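Kitchen Manipulation Cell: Equipment Planning
Progress report to Schouten, second period
19/08/2018

1. Status

The simulation phase of the Seswood project is far enough along to support a purchasing decision on the arms and grippers. Work in this period went into the kitchen counter tasks, run entirely in the Kusenlow simulator. No hardware has been ordered. Two renders from the counter runs:

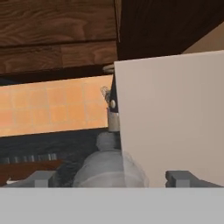
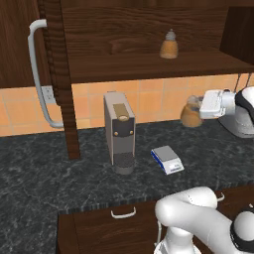
2. Runs completed

A total of 409 simulated episodes were logged against the five counter tasks in the work plan. The success rate over all tasks was 62 percent. Most failures fell into two groups: contact between the gripper body and the cabinets during the approach, and loss of grip on small rounded containers. The first group is mainly a question of gripper size. The second depends on pad friction, and the simulator's friction values have not been checked against real pads, so the rate should not be read as a forecast for hardware.

3. Effect on the equipment list

The original list called for two arms with the wide parallel gripper. We now propose to keep the arms and change to the narrow version of the same gripper. The mounting pattern is unchanged. Finger pads should be bought as a separate line, in two hardnesses, and treated as consumables.

The Demon controller remains the first choice. One unit can drive both arms, but the supplier has yet to confirm that the gripper cables can share its output module. If they cannot, a second module is needed and will be charged to contingency.

The mock kitchen is still budgeted as a single item. We ask that it be split into cabinets, counter and appliances, so that the cabinets can be ordered first. Shelf height is the dimension that affects arm placement most.

4. Schedule

Quoted lead time for the arms is 12 weeks from order. Floor anchors and the power drop can be installed in the same interval. Acceptance testing is planned for January and depends on the order being released before the end of this quarter.

5. Decisions requested

Approval of the change to the narrow gripper.
Approval to split the mock kitchen budget line.
Release of the deposit for both arms.

Open item: the service contract quote covers one arm only. A corrected quote has been requested and will be forwarded when received.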